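Little baskets, big table

I finally caved and bought the little plastic baskets from Tapley, and I am so happy with them! I went in for 2 and, well — I like color.

Red, orange and blue on the butcher block, with my spiky succulent keeping them company. 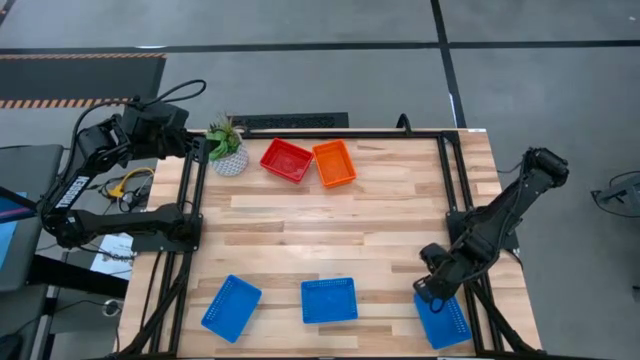
Lined up by the plants

I love the slotted sides.
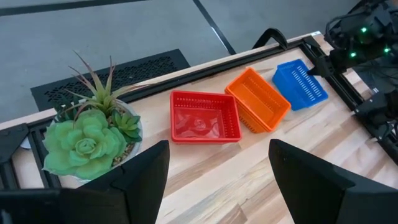
Leanne Penrose wants a set for her seed packets, so we're going back Thursday.

More red, more orange
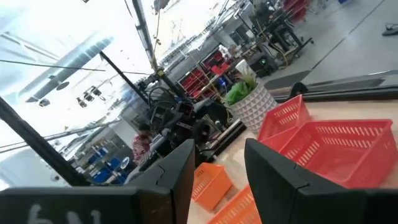
Next up is sorting my ribbon, all 30 spools of it — wish me luck!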